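Zolcombe opens shared budget plan for picking cells in small returns warehouses

DEMHOLM, November — Zolcombe, the supplier of automation for small and middle-sized warehouses, today announced a new planning service for companies that wish to buy their first robotic picking cell. The service is called Flesik and it is offered from this month to customers who handle mixed goods and customer returns.

Flesik helps a buyer to prepare the full budget before an order is signed. It covers the arm, the gripper, the bins, the safety work, the training of staff and the spare parts for the first two years. According to Zolcombe, many buyers ask only for the price of the arm, and the other costs arrive later in separate invoices.

"Our customers are careful people and they want to see one number," said Anel Le Roux, head of customer planning at Zolcombe. "When the gripper, the cables and the training are written on the same page as the arm, the discussion with the finance department becomes much shorter."

The first company to use the service is Khokhar, which receives returned shoes, toys and household goods at its site in Demholm. Khokhar had 29 items on its first equipment list. After the planning work, four of them were moved to the following budget year and two were removed. The planning study is priced at 2,357 euros, and this sum is deducted from the order if the customer buys a cell within 200 days.

"We had planned for one type of gripper and one type of bin," said Tumelo Ngcobo, operations manager at Khokhar. "The study showed us that we must first decide which goods the cell will handle, and only then choose the tool."
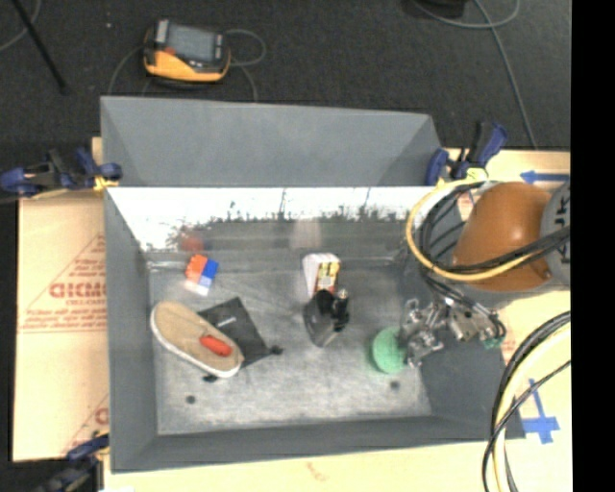
The choice of gripper is the part of the budget where Zolcombe advises its customers to spend the most time. A tool which is good for cartons can be a poor choice for returns, and a change after delivery is expensive. Mixed goods make the question harder: one grey bin may hold a shoe-shaped item, a flat black piece like a folder, a small white box or pack and a round mint-green object, and the metal fingers of a single gripper must be suitable for all of these shapes. For this reason each study includes a trial with 100 articles chosen by the customer, and the results are given in writing together with the quotation.

Customers may also rent the gripper for the first six months — the rent is shown as a separate line in the plan.

"A good plan also says what not to buy yet," said Sotiris Kyriakidis, technical director of Zolcombe.

Requests for a study can be sent to Gerrit Steyn at the Zolcombe sales office in Demholm, between 9 am and 4 pm.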